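Skovel 5 lands, and my old tablet gets a second life

2023-10-14

Skovel 5 came out this morning and I've already got it on two machines, because I have no self-control when it comes to fresh operating systems! If you haven't run into it, Skovel is the lightweight system from the small team at Bollbridge, the one that's meant for laptops and tablets the big names stopped caring about a while back. I've been using version 4 as my everyday setup since July, so I was pretty eager to see what changed.

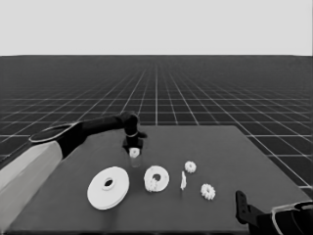
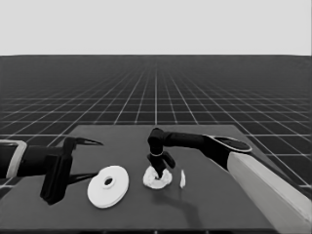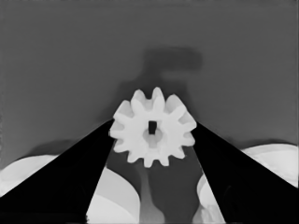

All four in grayscale.
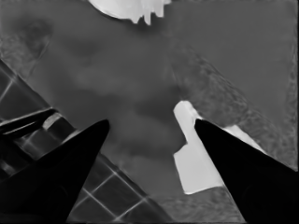
Can you upgrade from Skovel 4 without wiping your files?

You can, as long as you're on the last update to version 4 first. Open Settings, go to System, hit Check Now, and let it pull down whatever is waiting. After a restart the version 5 offer shows up in the same spot. Your documents, browser bookmarks and Wi-Fi passwords all stay put. What doesn't come along is any custom theme, so if you spent an evening picking the perfect shade of green for your taskbar (guilty), take a note of the color code before you start.

On to what's new. The biggest change is the home screen, which now splits in two when you turn a tablet sideways. Apps go on the left and a running list of notes, downloads and messages goes on the right. I thought I'd hate it. I used it over breakfast and by the second cup of coffee I was swiping things over to the right side without thinking, so I guess it won me over. You can switch back to the old single grid, but the option is buried under Display and then Layout and then a little arrow I missed the first time I looked.

The on-screen keyboard has been redone too, and wow, it needed it. The old one dropped letters if you typed at any speed at all. This one keeps up, the space bar is wider, and there's finally a number row you can leave on permanently. Swipe typing is in there as well, but it's marked as a preview and it turned "meeting" into "melting" on me three times in a row, so I've turned that off for now.

Battery life is where I was hoping for something big, and it's a mixed bag. Bollbridge says the new power manager gives older tablets up to 23 percent more time between charges. My tablet gained a bit, enough to make it through a movie and then some reading in bed. My laptop, though, feels exactly the same as yesterday. Maybe it needs a few charge cycles to settle down, I'll keep an eye on it.

Then there's the app situation, which has always been the sore spot. The Skovel store is still small. You get the basics (mail, calendar, a decent photo viewer, a music player that looks like it was drawn by somebody's uncle) and a handful of games. The good news is that Uddin, the note-taking app a lot of us have been begging for, is in the store from day one. It syncs, it takes pen input, and it opened my old notebooks with all the little doodles in the right place. That alone would have gotten me to upgrade.

Printing still stinks. My printer shows up, says it's ready, and then sits there. The forum at Reltanholm is already full of people with the same trouble, and the fix going around is to delete the printer, restart, and add it again by hand with its network address. It worked on my laptop and did nothing at all on the tablet. A patch is supposedly on the way, with no date attached.

Installing took longer than I expected. The download itself was quick, but the tablet sat on the "Getting things ready" page for 60 minutes with a progress bar that barely moved, and I came very close to holding down the power button. Don't do that! Plug it in, go mow the lawn or something, and let it finish. The laptop went a lot faster.

Price hasn't changed. Skovel 5 is a free download for home use, same as before, and anybody who pays for the support plan gets moved over automatically. Version 4 will keep getting security fixes for another year, so there's no rush if you'd like to let the rest of us find the bugs first.

I'm leaving it on both of my machines. Next up I want to try it with an external monitor and a cheap Bluetooth mouse, and see whether the split home screen makes any sense on a bigger display. If you've upgraded already, tell me in the comments what hardware you're on and whether your printer works, I'm especially curious about anybody with one of the older touch laptops.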